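September, bench notes, Trelow refurb

Tower 2 of the Pretorius batch. Came in with a note saying "won't start, fan runs". No beep on power-up before strip-down. Side panel off at 14:10, unit laid flat on the ribbed bench.

PSU first. Load tester on the main connector, all rails within limits. Standby rail a touch low at 4.92 V, acceptable. Left it fitted. The orange and yellow runs are stiff near the PSU end and want re-dressing before the panel goes back, as the bundle sits close to the board edge.

CPU lifted, paste had gone to chalk. Cleaned with isopropyl and put away in the antistatic box, shelf B. Inspected contacts at x10 under the ring light, nothing bent that I could find. Hideaki Kinoshita to take a second look, his eyes are better than mine on these. Retention bracket to stay up until he has. 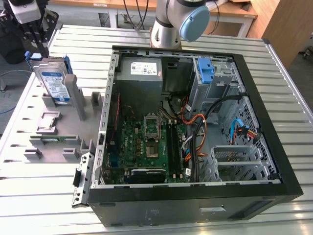

Tower 2, socket open, drive in the fixture to the left.

Drive: 3.5-inch, blue caddy left on. Short self-test passed, long test not yet run. Nayeli Ñahui wants the contents imaged to the Grirnon store before anything is written to it. Allow up to 300 minutes at the speeds we had last month. SATA data and power leads are left hanging in the case, both connectors sound. Data lead clip is weak but holds.

Memory: both sticks to be tried singly in each slot once the CPU is back. Do not skip this — tower 1 turned out to be a slot fault and we lost an afternoon on the processor.

Expansion card not touched. Heatsink needs brushing out. Reseat it when the board is next powered.

Parts: paste is nearly finished, order with the next Pladwood delivery (they are also sending the 700 mm shelf for the caddies). Two spare coin cells in the drawer, one to go in here regardless of reading.

To do: contacts, second look. Image drive. Refit CPU, single stick, bare boot. If still dead, swap board and log it against the batch.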